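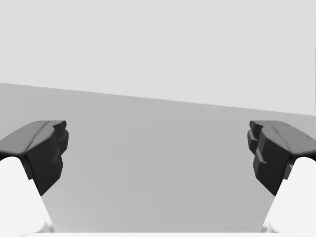 The gripper, open, in our simulator.

Questions I keep getting about the new packing cell

Are the arms taking our jobs?
No. All 6 of us on the Hagedorn line are staying. Two people move to checking and restocking, and I'm one of them!

Why is everything on a screen first?
Luteck builds each job in simulation before we run it on the floor. We try it with groceries - a soup can, a flat round tin, small boxes - and argue about it over coffee.

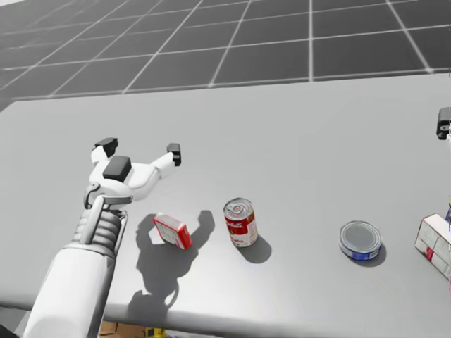
I got to sit in on a couple of those sessions, and you can too. Just ask Kumiko Uchida for a Mana login (they're good for up to 96 hours).

Do I have to learn to code?
Nope. I can't code either. The training is two afternoons and most of it is pausing, resetting and knowing when to call someone.

When does it start?
September 2026, if the floor work gets done.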